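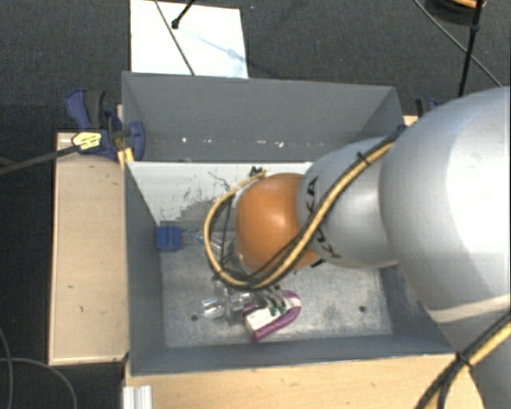 pandeyst_gal
Neighborhood Moderator, Bralau Residents Board

So the city wants to hand trash pickup to Gevport starting in September. I read the whole proposal last night (all 47 pages, my eyes hurt) and the savings are $665,000 a year. Sounds great until you see the fee for bulky items – $55 a couch! Who's paying that?

oldmillroad
I am, gladly. City crews missed my street 2 times last month and I got nowhere on the phone. Let somebody else try it.

bumex_fan
Missed pickups are a staffing problem. They froze hiring and now they act shocked the trucks run late.

oldmillroad
Fine, but I still have bags on my curb.

pandeyst_gal
I hear you, mine sat out too. I just want the couch fee gone before they vote, and some kind of penalty if Gevport skips a street. I couldn't find one in there.

bumex_fan
Page 31 has one, but it's tiny. Anybody going to the hearing at 7 pm? I can take two people if you don't mind dog hair.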